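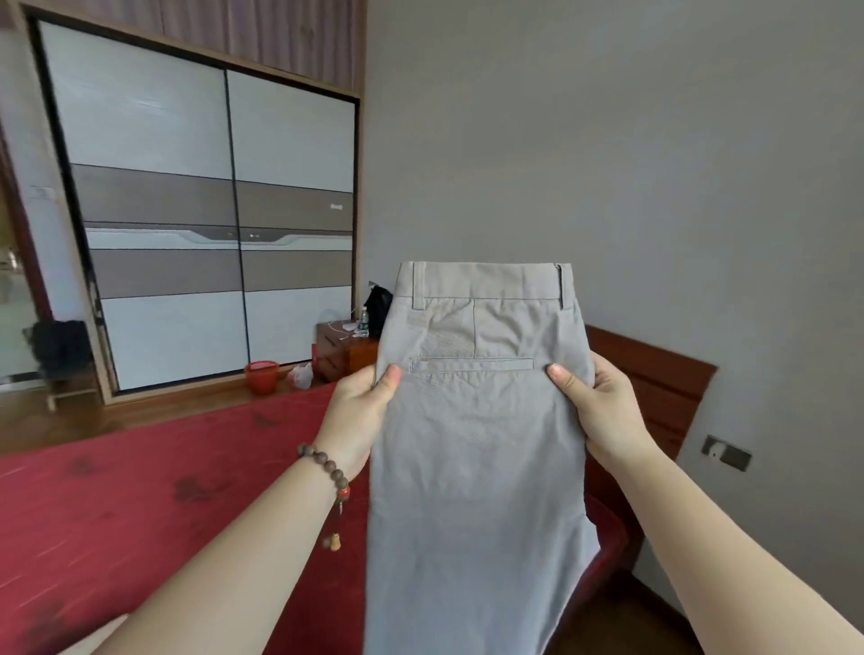

Keeping a folding machine happy – tips from our back room

Quick ones this time, got a pile waiting. These are for the Fetport folder, the upright one with the clip bar along the front, but most of it will do for the older Prakar too. Trousers mainly. Shirts are another page.

Before you switch on

Empty pockets. All of them, back ones too. A coin in the rollers is a morning gone.

Fold trousers lengthwise by hand first, leg on leg, seams matched. Hold them up by the sides just under the waistband and let them hang for a second. If one leg swings out, start again. The machine won't straighten anything, it only folds what you give it.

Button done up, zip up. Belt off, obviously.

Chinos: smooth the back pocket flat with your thumb. A pocket that gapes catches the edge of the plate.

Clip bar

Waistband goes in the clips, not the hems. Clips 11 cm apart for adult trousers, closer for kids' stuff. Loosen the thumbscrew, slide, tighten. Don't force it when it's stiff – there's fluff in the track. Old toothbrush, dry.

If a clip drops things, look at the rubber pad before you touch the spring. Pads go shiny. Rub with fine sandpaper, two or three strokes, wipe. Still slipping, new pad. Lockyer sell them in bags of 23, odd number but there you go.

Rollers

Wipe every week with a damp cloth, bit of washing up liquid, then a clean damp cloth, then leave the lid up till dry. No fabric softner anywhere near them, makes them slick and you'll be chasing crooked folds for days.

Turn by hand with the plug OUT. Should go round smoothly. A click once per turn is usually thread wound on the end of the shaft. Snip it lengthways with small scissors and pull it off with tweezers. Never a knife on the rubber.

Crooked folds

Check in this order, saves time:
Trousers hung level?
Clips both at the same height?
Fluff over the little sensor window, left side? Cotton bud.
Belt tension. Press the drive belt halfway along, should give by a finger's width. More than that, move the motor back a touch on its slots and nip the bolts up again.

If it's none of those, run the zero: hold STOP and FOLD together till the light goes amber, let go, wait for the plates to come home. Arms of your jumper well out of it please.

Error 458

Means a plate didn't get home in time. Nine times out of ten it's a sock. Plug out, lift the rear plate, have a feel underneath with a wooden spoon handle. Then zero it again.

Every 500 folds or so

Drop of light oil on the plate hinges, one drop each, wipe the rest off straight away or it ends up on somebody's best trousers. Empty the lint drawer. Check the feet, the thing walks accross a wooden floor if one's loose. Rubber mat from Kolleo cured ours.

Write the date on a bit of masking tape inside the lid. Ours says March and needs doing.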